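4. Setting the water hardness and running the first rinse

The Walton countertop water softener leaves the factory set for medium water. Set it for your own supply before you draw any water for drinking or for filling a kettle. You need the test strip from the accessory bag, a clean glass and a jug that holds at least 2 quarts.

4.1 Testing the water

1. Run the cold tap for one minute, then fill the glass.
2. Dip the test strip in the water for two seconds and take it out. Do not shake it.
3. Lay the strip flat and wait until the colors stop changing.
4. Compare the strip with the chart inside the back cover of this guide and write down the hardness number.

Note: Test cold water only. Water from the hot tap may have been sitting in a tank and can give a different reading.

4.2 Entering the hardness number

1. Plug in the unit. The display shows the word SET.
2. Press and hold the Mode button until the number starts to flash.
3. Use the up and down arrows to enter your number. The arrows move in single steps; hold one down to move faster.
4. Press Mode once to save.

If your number falls between two colors on the chart, enter the higher one. If you enter the wrong number, repeat steps 2 to 4. Nothing is lost — the unit keeps its cartridge count when the hardness is changed.

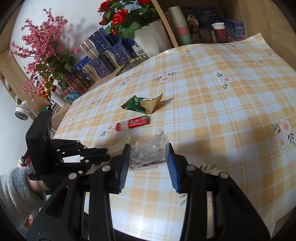
4.3 Fitting the cartridge

1. Turn the cover counterclockwise and lift it off.
2. Take the cartridge out of its wrapper and remove the paper seal from the bottom.
3. Soak the cartridge in a bowl of cold water for 10 minutes.
4. Lower it into the housing with the arrow facing the front, and press down until it clicks.
5. Replace the cover and turn it clockwise until the two marks line up.

Caution: Use only Nambiar cartridges marked for this model. The older Zorkow cartridge looks similar but has a shorter neck, and the cover will leak if it is fitted.

Caution: Do not use hot water to soak the cartridge. Do not use soap on it at any time.

4.4 First rinse

1. Put the jug under the spout and press Start.
2. Let the jug fill, then pour the water away.
3. Repeat until the water runs clear. Dark specks in the first jug are carbon dust and are harmless.
4. Press and hold Reset until the display shows 2000. This is the cartridge life in cups.

The number counts down as you draw water. At 133 the display starts to blink, and you should have a new cartridge at hand. At zero the unit still works, but the water is no longer softened.

Note: If the unit will stand unused for more than a week, remove the cartridge, drain the housing and leave the cover off. Soak the cartridge again before you put it back, and rinse as described in 4.4, but do not press Reset.

If the display shows E2 at any point, go to section 7.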